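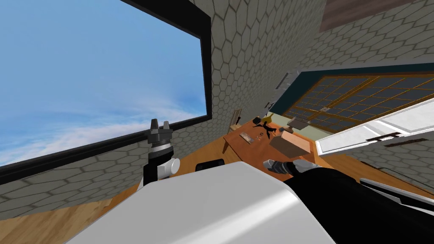
By Samira Moussa
Opinion | February | Comments open

Quick one before my next block on the rig, so forgive the state of it.

I teach robots by hand. Two controllers, a headset, a simulated room, a table with stuff on it. I move, the arm moves, it all gets recorded, somebody trains a model on it. I've done this for Pleranik for a good while now, and before that I did the other kind, at Siregar, where you grab the real arm by the wrist and drag it through the job. So I've seen both ends. And I want to complain about how the recordings get picked.

Most outfits throw away the bad ones. Sounds sensible. You ask a person to pick up a drill and move it past a cup, they fumble the grip, back off, come in again from a better side, get it. Then a script or a tired reviewer looks at the run and says too long, messy, drop it. What's kept is the run where the same person went straight in and got it first try. Smooth. Short. Looks great in a slide deck.

I think that's backward and I think we're paying for it.

What does the smooth run teach? It teaches what to do when everything is already going well. The arm is lined up, the handle is facing you, go. Fine. The model learns that. Then it gets a drill turned the wrong way round and has no clue, so it does the thing it saw, which is go straight in, and it shoves the drill across the table. Everybody in the room makes a face. Then somebody asks for more data, and we go collect more smooth runs.

The fumble had the answer in it. The fumble is a person noticing that the grip is bad and doing something about it. Most of my skill in this job is in there! Anybody can close a gripper on a thing that's in the right place. It takes weeks to get a feel for when to let go.

I said this to Gordon Zacharias, who runs our review side, and he said the trouble is that fumbles teach fumbling. Fair point, and I don't want to wave it off. If you train on me knocking into the box and then recovering, the model might pick up the knocking as well as the recovering. It doesn't know which half I was proud of. There was a batch at Siregar that went exactly that way, arm learned a little wobble before every grasp because one of us wobbled before every grasp. It was me. I had the wobble.

But look at what he's arguing for. He's arguing for labels. Mark where it went wrong, mark where the fix starts, train on the fix. That's work, sure, and it costs money. It's a lot different from hitting delete.

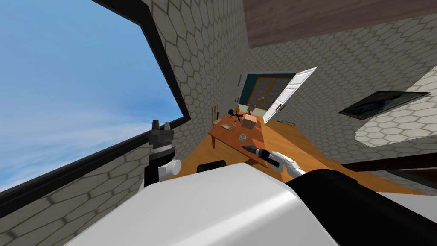
And the people best placed to mark it are the people with the controllers in their hands. I know the instant I've lost a grip. I know it before the picture shows it, in the headset you get a sort of slide in your own wrist that isn't there, your brain makes it up. Give me one button. Press it when I think I've blown it, press again when I'm back on plan. I asked for that button last year. Still asking.

Pauline Dawber has been at this longer than me and she does it out loud, she just mutters "no, no, back, ok" all the way through a session. The audio isn't recorded. Think about that. The best running commentary on a grasp you could ever want, going into the carpet.

Second complaint, related. The view.

A lot of what makes a run messy is that the operator can't see. The robot's own chest is in the way, or the hand is, or the room has swung over at some daft angle because the head camera is tipped and nobody leveled it before the shift. You learn to work with it. You lean, the view leans, the table is now a hill. You pick up a drill on a hill. And then your run gets scored against one from a person on the good rig with the nice level view, and yours is slower, so out it goes.

But the robot is going to have bad views too! It'll be blocked by its own arm half its life. If the only demos that survive are the ones where the human could see everything, then we have taught it how to work when it can see everything. I'd keep the tilted ones. I'd want MORE of the tilted ones. The little hunting moves a person makes when they can't see past the gripper, the peek around, the slow approach, those are the job.

Now the speed thing. We have a cutoff, 90 seconds a run. Anything over is dropped automatically, no human looks at it. I understand why there is one, people do wander off to get coffee with the recorder going (hi, Stuart). But a fixed cutoff does something to your hands. You feel it coming. You rush the last part, and the last part is the putting down, so what you get is thousands of recordings of nice careful picking up followed by people basically dumping the object. And then we wonder why the robot drops things from a height. It was shown that. By professionals.

Stuart Mapplebeck and I did a small test on our own time. 50 runs each, same task, him with the cutoff, me without, then we traded. No cutoff runs were longer, obviously. They also had the object set down upright far more often. I'm not going to pretend this is science, two people and a spreadsheet. But I sent it up the line and what came back was a question about weather we could get the careful putting down and still make the time. No. That's what careful means.

Somebody is going to say simulation fixes all this. Generate the variety, scatter the objects, spin the cup, change the wall, change the window, let the computer make a million versions of my one clean run. I like simulation. I'm in it all day. I can drop a power drill off a table and there's no dent and no form to fill out, and that alone makes people braver and braver people show you more. When I was hand guiding the real arm at Siregar I was so scared of hitting something that every demo I gave was stiff as a board.

But moving the objects around under a recorded motion doesn't give you decisions. It gives you my one decision a million times in slightly different wallpaper. What I'd have done with the handle pointing away from me, you only get that by pointing the handle away from me and letting me swear at it for a while. 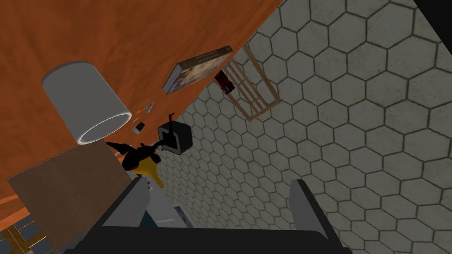
Also sim has its own way of fooling you. Things touch that shouldn't quite touch. Friction is a number someone typed in. I've had a grasp hold in there that I would bet my rent wouldn't hold on a bench, and the run was marked a success, because the object went up. Clean, short, kept. Meanwhile a longer run where I noticed the grip was marginal and redid it got binned. So the filter isn't even picking the good ones! It's picking the ones that look good to a filter.

Hand guiding people will be nodding along here thinking they're off the hook. You aren't. At Siregar we deleted just as much. And there you've got the other problem, that the person's body is standing right in the robot's way, and you end up showing it motions that are comfortable for someone standing to the left of it. Maureen Fairclough, left handed, taught one arm for a whole month and it came at everything from the far side. Nothing wrong with it. Reviewers hated it, wanted it redone by someone "standard." Why? It got the part every time. A second way of doing something is worth having when the first way is blocked.

What I would do, if anybody with a budget is reading:

Keep everything for a while. Storage is cheap next to me.

Give operators the button. And a microphone for Pauline.

Drop the fixed cutoff, or at least put a human on whatever it catches.

Stop paying by accepted run. I left this one for late because it makes people itchy, but it's the root of most of it. Pay per accepted run and every one of us will find the easiest version of the task in a morning and do that version until we retire. I've done it. You set the object where you like it, you come in on your favorite line, ding, ding, ding. The numbers look wonderful. Pay by the hour and ask for trouble on purpose. Three hard starts for every easy one, say, and let the operator decide what hard is, becuase they know.

Gordon read a draft of this and says I've left out the cost of reviewing, and that labeling recoveries by hand would double his team's load. Probably true. He also says the button is "on the list." He said I could print that, so I have.

Got to go, headset's charged.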